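Folding fleece blankets so they stay folded on the shelf
Home and Household > Laundry and Linen

Posted by Flullero
Asked in August, 14 replies hidden, 2 shown

Hello to all. I have a small problem with fleece and I hope somebody here has more patience than me. We have several fleece throws at home and I want to store them in the bedroom closet until the cold weather comes. The shelf is narrow, so I can not lay them flat. I fold them in half, then again in half, then in three, and I put them one on top of the other. After one night the pile is leaning, and after two nights it is on the floor.

I tried also to roll them. This is better, but the roll opens by itself when I let it go, and the end of the cloth hangs down from the shelf. I do not want to use rubber bands, they leave a mark in the fleece.
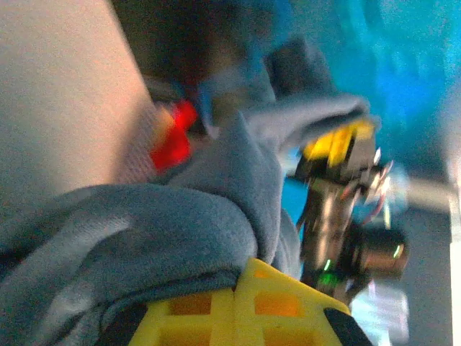
The throw I practice with is the gray-blue one, and it is the most difficult of all. It is 220 cm long, quite soft, and it slides on itself. I start from the short side and I try to keep the air out with my hand. The first turn is always good. When the fold becomes thick and round like a rolled towel, the upper layer comes loose and goes its own way, and then I must begin again. Maybe the cloth is too long for this method, or maybe I roll from the wrong side?

My other question is about washing. Should I wash the throws before I store them, or only shake them outside? They were used only on the sofa. The label of one says Trultitz and has washing signs on it, the others have no label anymore.

I did one more attempt this evening, with the cloth spread out first and smoothed from the middle to the edges. It took me 20 minutes for one throw, and this is too much if I must do it for all of them. After smoothing there were still small wrinkles everywhere, and I do not know if they matter.
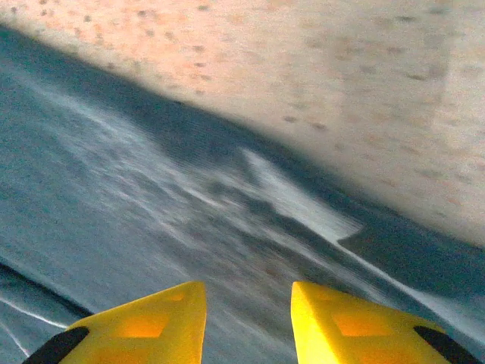 Witkowska
Small wrinkles do not matter in fleece, so leave them. Your trouble is the width. Fold the throw lengthwise in three before you start to roll, so you get a long strip the width of your shelf. Then turn over the last hand's width of one short end, to the outside, so it makes a pocket. Roll from the OTHER end toward the pocket, quite tight. When you arrive, turn the pocket inside out over the whole roll. It holds without any band. For a 220 cm throw you get a fat roll but it stays closed. The first one is slow, later you need maybe 2 minutes.

About washing: yes, wash before you store. Cool water, no softener, and let them dry completely, also the hem. I made the mistake once to put them away a little damp, and in winter all the closet smelled.

Surkum_137
just put them in a pillowcase, done. I never fold anything and they are fine

Flullero
Thank you both. Witkowska, I did it with the pocket and the second one is holding since yesterday. The pillowcase I will use for the old throw without label.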